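Rates and currencies: what the minutes left out

Sterling ended the period close to where it began it, which hides a fair amount of movement in between. The pound rose on the wage figures, gave most of that back when the services survey came in under forecast, and then drifted. Our readers with payables in euros will have seen little change in their blended rate. Those with dollar exposure did slightly worse, depending on which morning they dealt.

The minutes of the last rate-setting meeting were published after our previous issue closed. The vote itself was already known. The detail lies in the paragraphs on services inflation, where the wording has moved from "persistent" to "slow to ease". Short-dated gilts took this as a mild signal towards a cut and yields fell by 6 basis points across the day. Ten-year yields moved less, and the curve is now a little steeper than it was in our last note.

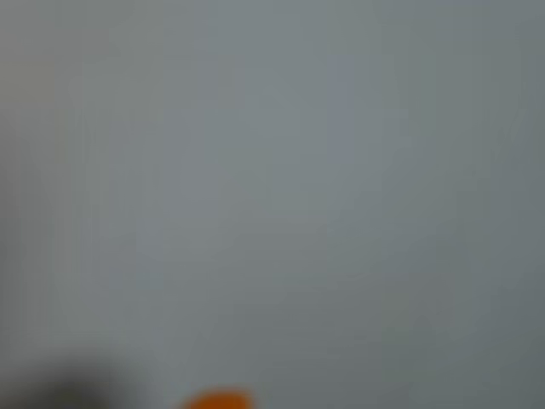 Grey on grey: little separates light from dark.

Swap pricing puts the chance of a quarter-point cut in September at 65 per cent. We would treat that figure with care. Volumes in the relevant contracts have been thin, and a single large order can shift the implied probability by several points without any new information behind it. The same contracts also carry a small term premium, so the raw number tends to overstate how firmly the market holds its view.

For importers the more useful measure is the forward curve. Forward points in sterling against the euro reflect the gap between the two sets of short rates, and that gap has narrowed. A firm buying euros for delivery in 8 months now pays a smaller discount to spot than it would have done at the start of the year. The saving is modest per transaction but builds up over a full purchasing cycle, particularly where invoices are settled monthly.

Zodstead, our sample portfolio of monthly euro payments, shows the effect. With nearly 10 per cent of the cover left open, the average rate achieved differed from the fully hedged version only in the third decimal place. The open portion added to the spread of outcomes in both directions. We will rerun the exercise once the next inflation release is in the data set, using the same payment dates and the same dealing margin so that the results can be compared.

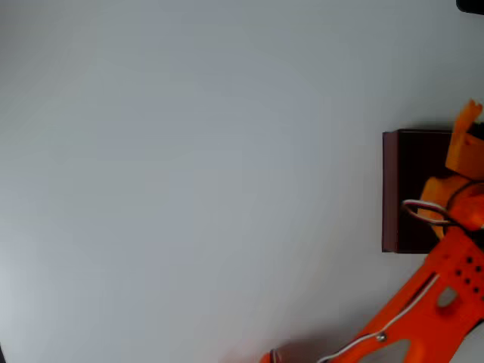

Option pricing is the other area to watch. Implied volatility in the pound is low by recent standards at the one-month tenor and rather higher at six months. A buyer of short-dated protection is therefore paying relatively little, while anyone wanting cover through the autumn budget period is paying for the uncertainty attached to it. Weroso, the pricing tool used for the tables in this newsletter, marks options at the mid-point, so dealt premiums will be higher than those shown.

Risk reversals remain tilted towards sterling puts. The tilt has eased since spring but has not gone away, and it makes collars less attractive for exporters than a simple reading of the volatility level would suggest. Importers have the opposite position and may find the structure priced in their favour.

Two changes to our own coverage. The Julline index of trade-weighted sterling has been rebased, and the back history has been restated to match. Readers who keep their own spreadsheets should download the full series again and not splice the new values on to the old. The Kiiskinen table of Nordic cross rates moves to the rear section and now includes the Icelandic króna.

The data in this item were closed on 12th June. Rates are indicative, taken at the London close, and exclude any margin applied by the dealing bank. Corrections to earlier tables are listed on the contents page.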